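Amon Valley Alcohol Awareness Project
Progress report to the Khattak Fund
Date of report: Apr 18, 2026
Prepared by: Celeste Vilela, project lead

Where we are

The project has now reached the halfway point of the grant. We were funded to give adults in Trarnberg and Vullau short, private talks about their drinking, and to train people who meet the public in their daily work to offer the same kind of talk. Most of what we set out in the application has started. The workplace part is behind, and I explain why further down.

Up to the end of last month we had held 372 first conversations. The target for the whole grant is 1,000, so we are a little behind the pace we planned. The first weeks were slow while we waited for rooms and for the printed record cards, and the weekly figure has been better since then.

How the conversations work

A first conversation takes as long as a cup of tea. The worker asks how often the person drinks, how much on a usual day, and how often they have a lot in one go. The answers go on a card and give a score. The worker then says what the score means and asks whether the person would like to talk about it further. If they say no, they are given the leaflet and thanked.

We changed one thing early on. The application said we would start by showing a chart of units. In practice people stopped listening once the chart came out, and several said they felt they were back at school. Workers now ask about the person's week first and bring the chart out only when it is wanted. The chart has also been redrawn, as the old one showed small wine glasses that few people use at home. It now shows a large glass, a pint of ordinary lager, a pint of strong lager and a bottle of wine.

Anyone whose score suggests they may be dependent on alcohol is told clearly not to stop all at once without medical advice. They are offered a referral to the treatment service and, if they wish, we make the telephone call with them in the room. This step is part of the training and is checked on every card.

Trarnberg

Sessions run in the health centre and in the side room of the library. The health centre has given us a room next to the blood pressure clinic and this has worked well. People are already there to talk about their health, and the nurse can mention us without it seeming odd. Many of those we see have never thought of themselves as having a drinking problem, and most do not have one in the usual sense. They drink on most evenings and have not added it up.

The library has been quieter. The side room has a glass door that faces the main desk, and people do not like being seen going in. We have asked for a blind. If it can't be fitted before the summer we will move the session to the housing office, where there is a room free in the afternoons.

Vullau

Vullau started later than Trarnberg but has caught up. The chemist on the main street has let us use the consulting room, and staff there hand out our cards with certain medicines that do not mix with alcohol. This was their own suggestion. It has brought in older people, a group we had found hard to reach. Several were taking sleeping tablets or strong painkillers and did not know that drinking with them could be dangerous. The pharmacist deals with the medicine side and we deal with the drinking.

We also tried a stall at the market. It was cheerful enough and a lot of leaflets went, but very few people sat down to talk, and it is hard to ask private questions beside a fish van. We will not repeat it. The worker's time is better spent at the chemist.

Training

Four training days were planned and 4 have been held. Those who came included receptionists, housing officers, two barbers, a driving instructor and staff from both colleges. The day covers units, the questions on the card, how to raise the subject without giving offence, and when to pass someone on. The afternoon is mostly practice in pairs.

Feedback has been good on the practice and less good on the morning, which people found too long. We have cut the part on how the liver works to a single page that they can take home. More time now goes on what to say when someone gets annoyed, as that was what people were most worried about beforehand.

We had hoped that everyone trained would hold at least a few conversations of their own in the following weeks. Some have held a great many and some have held none. The housing officers in particular say they can't fit it in alongside their other forms. We are going back to each workplace to ask what would help. One idea is a shorter card with only the first question on it.

Workplaces

This is the part that is behind. We planned to work with three employers and so far have a firm agreement with one, the bakery on the Amon estate. Early shifts mean that staff there may be starting work only a few hours after a late evening, and the managers were keen to have something said about how long alcohol stays in the body. We ran short talks at the start of two shifts and left cards in the canteen.

Two other employers agreed to take part and then withdrew. Both were worried that staff would think the results would go to managers. They never do, and no names are written on the cards, but I can see that a leaflet saying so is not enough. For the next approach we have written a one-page agreement which the employer signs and puts up on the notice board. It says in plain words that no one at the firm will be told who came or what was said.

I would rather have two employers who are comfortable with it than three who are not. I would like to talk to the fund about whether the target could be changed on that basis.

What people tell us afterwards

With permission, we telephone people some weeks after the first conversation and ask the same questions again. We have reached 200 people in this way. The calls are useful, but they rely on memory and on people being frank, and those who pick up the phone may be the ones with better news. Please read what follows with that in mind.

More people report having days without alcohol than at the first conversation. This is the most common change, and it seems to be easier to keep to than drinking less on each occasion. People say that a fixed rule, such as nothing before the weekend, saves them from having to decide each evening. Others have changed the size of glass, or stopped keeping wine in the fridge. A fair number say nothing has changed. A few are drinking more, usually after a bereavement or losing a job, and all of those were offered a second appointment.

People mention sleep more than anything else. Very few bring up their heart or liver. We have moved sleep to the front of the leaflet as a result.

Money

Spending is under budget at this point. The saving is mainly on room hire, as both the health centre and the chemist have charged us nothing, and on travel. Printing has cost more than planned because the chart and the leaflet were both done twice. I am not asking for more money. I would like permission to move part of the room hire underspend to staff hours, so that follow-up calls can be made in the evening. At present most calls are made in working hours and many go unanswered. A full statement is attached separately.

Problems and risks

The worker in Trarnberg is on a contract that ends before the grant does. She has been told of this and would like to stay. If the change to staff hours is agreed it would cover the gap.

Waiting times at the treatment service have grown. People we refer are being seen, but later than we would like, and some lose heart. We now ring them while they are waiting. This was not in the original plan and takes up time, though I think it should continue.

Next steps

The blind or the move to the housing office will be settled first. After that come a further round of visits to trained staff, the short card, and fresh approaches to employers with the new agreement. We will hold an extra evening session in Vullau through August, when the chemist stays open later – this will be a trial and we will report on the numbers.

The final report will follow the same headings as this one, so that the two can be read side by side.
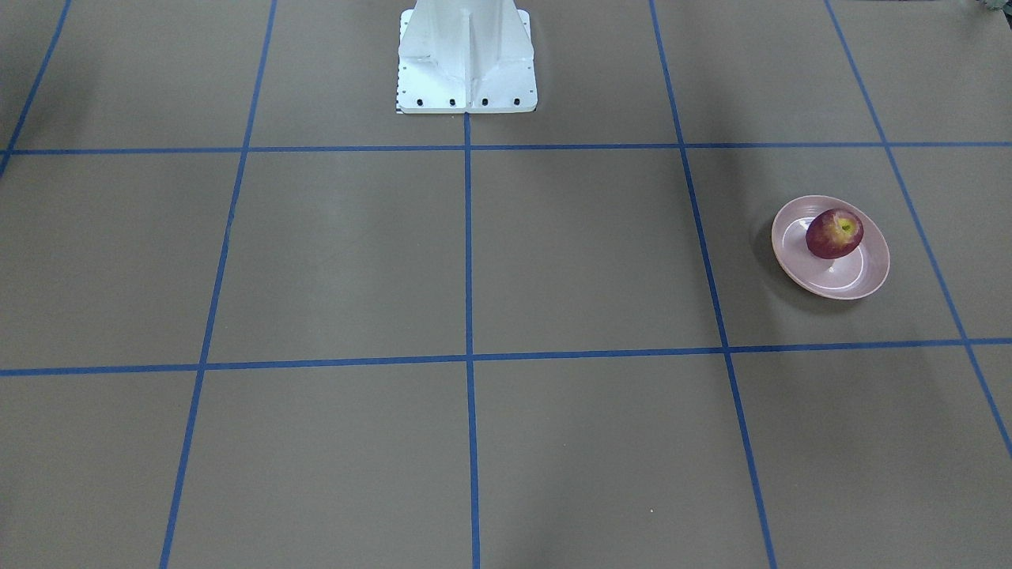 What happens if someone has a high score but does not want to be referred?
The worker accepts the decision, repeats the advice about not stopping suddenly without medical help, and gives them a number to ring. They are also offered another talk with us at a later date, which they can take up or not as they choose.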